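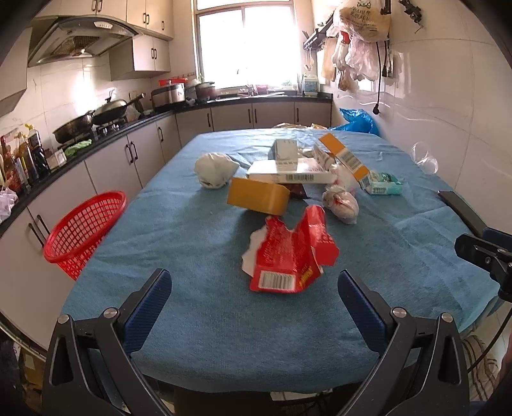
HOME & STORAGE / Working Order

The Cloth Comes First: Sorting the Small Boxes in a Kitchen

By Danica Stan
May 26, 2025

Small packaging is the hardest load in a kitchen to sort. Pans have a size and a place. Plates stack. The cartons, packets and knotted bags that build up at the back of a counter have neither, and most of them are too light to stay where they are put. A red cardboard box can be torn and flattened on the table and still have a printed label and barcode on it, and from two steps away it looks as much like stock as the sealed carton beside it.

The method described in this article was worked out in Kostby over two winters by Marlina Majimbun, a former stock clerk at a dental supply warehouse. Her kitchen clearances started as favors. She has now done 42 of them, all in apartments, and keeps a ledger of what came off each table. The largest single entry is 302 items, from a galley kitchen with one window and no pantry.

Her first step is a cloth over the table. She prefers a plain one in a mid-tone color, blue or gray, with no pattern. White cartons show up well on it, as do clear bags, and both get lost on a pale countertop. A textured weave has the further advantage that light boxes do not slide when something is pulled out from under them. Wrinkles are left alone. Smoothing a cloth under a load moves the load.

The second step is to put everything down on the far half of the table and keep the near half bare. That half is the work area. Each item is brought forward, read, and sent to one of its destinations. If the near half fills up, sorting stops until it is clear again. "Once you start working on top of the pile you're making a new pile," Majimbun said. "I've watched people do it for an hour."

What to open, and when

Knotted bags are opened last. This runs against instinct, as a full plastic bag takes up more of the table than any carton and removing it looks like progress. The trouble is that its contents are usually mixed, and they can't be assigned until the groups on the table have been set. Majimbun parks such bags to the left of the load, with a strip of cloth kept clear between bag and boxes.

Cartons are opened in order of weight, heaviest first. The hand is a fair judge here. A carton that weighs nothing is set on end at the back, and all of those are checked in a single pass. Crumpled clear plastic is pressed flat before it is thrown out, because blister strips and folded leaflets get caught in it. In her ledger, the most common find inside "empty" plastic is a part-used strip of tablets. The next is a receipt.

Flattened cardboard leaves the table early, with one exception. If the panel carries a date or batch number for something now stored loose, that panel is cut off and kept with the contents. The rest goes to recycling. A barcode is of no use for this. It identifies the product and says nothing about when the product should be thrown out, and people keep whole box fronts for years on the strength of one.

Medicine among the groceries

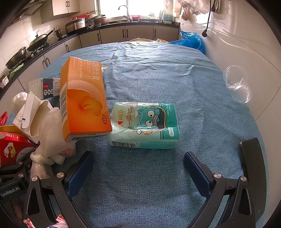
Boxes of medicine need a separate rule, and in most kitchens they need it more than the food does. They come in with the shopping, get set down with the shopping, and end up stored by size. On a mixed table the type of product has to be found on the pack itself. The orange medicine box leaning on the tissues has its OTC mark in a red oval, which settles the first question, whether the product is sold over the counter. Shape settles nothing. A medicine box and a pack of tissues can take up nearly the same space on a shelf, and a tired person reaching in at night will work by shape and color.

Majimbun's rule is that any carton with a dosage panel goes into one shallow tray, on sight, before it is opened. The tray is then handled as its own job. For each box she checks four points: the name on the carton against the name on the strip, the expiration date, the leaflet, and whether anyone in the home can say what it was bought for. A box that fails on the name is never repaired by guesswork. It goes in a bag for the pharmacy with whatever strip was inside it.

Language is a practical matter here. Where the packs are printed in a language only one member of the household reads, she has that person write the use and the date on a strip of paper tape across the front. The tape must not cover the printed date. Ink on glossy carton rubs off within a few weeks; ink on paper tape lasts.

Torn flaps are treated as an opening date. Tissues, wipes and dressings are often opened by tearing the end of the wrap, and after that the pack is no longer closed to dust and grease. Tissues can be used up wherever they are. Dressings in individual sleeves are fine if the sleeves are whole. Anything packed loose and meant to be clean goes out.

Storage after the sort

The kitchen is a poor place for the tray. Cabinets near a stove warm up each time the stove is used, and those over a sink take in steam. Costel Petek, a cabinetmaker with the Flunmont workshop, put cheap thermometers in his own upper cabinets one August and moved his family's medicines to a hall closet the same week. He now builds a narrow drawer for the purpose, six inches deep on the inside, so that cartons stand on edge with their end flaps up. "Deeper than that and they go in two layers," he said. "Then nobody sees the bottom layer again."

For those without a cabinetmaker, a lidded bin does the same work. Majimbun uses the Vadent, a plain clear model with a flat base, mainly because it does not taper. Tapered bins waste the lower corners and tip cartons inward. A latch matters where there are children, and so does height from the floor. She gives no advice on doses or on what to take, and sends those questions to a pharmacist.

Packaging kept for reuse gets a fixed limit of one bag of bags. It can hang from a hook, provided that the hook is away from the stove and the bag does not rest on a power cord. When it is full, the next bag to come in goes out again. Cups and small tubs are kept only if they nest. A single plastic cup with no partner is either put to a use that day or recycled.

The food cartons that remain are the easy part. They go back by opening date, newest at the rear, with the printed end facing out. Majimbun does not decant into jars. Jars look orderly, but the cooking directions, the allergen list and the date all stay behind on the carton, and she has found too many jars of white powder to recommend it.

The full procedure is set out on a single page that she calls the Trajkovski sheet, after the street where she did the first clearance. It has a line for each item in the tray and a blank column for remarks. The cloth comes off at the end and is shaken outdoors, then checked over a light-colored floor for loose tablets.

Her own table, when I visited, had a stapler and two unopened letters on it. She said the letters had been there since the previous day.

COMMENTS

Biljana Nikolovski
We do the far half / near half thing at work with returned parts and I never thought of using it at home. Tried it on the counter, not the table. Not enough depth. You need the table.

Jasmina Dimitrov
Disagree about jars. Cut the date panel off the carton and tape it to the jar lid, same as the article says to do for loose items. Been doing it for years with flour and lentils.

Biljana Nikolovski
@Jasmina Dimitrov Does the tape hold when you wash the lid?

Jasmina Dimitrov
No, I redo it every time. Takes a minute.

R. in Kostby
What are the outside dimensions of the six-inch drawer? My gap beside the closet frame is tight and I need to know what the runners add.

Search articles Enter keyword Go

Contact the editors | Copyright 2025 Working Order. All rights reserved. | Back to top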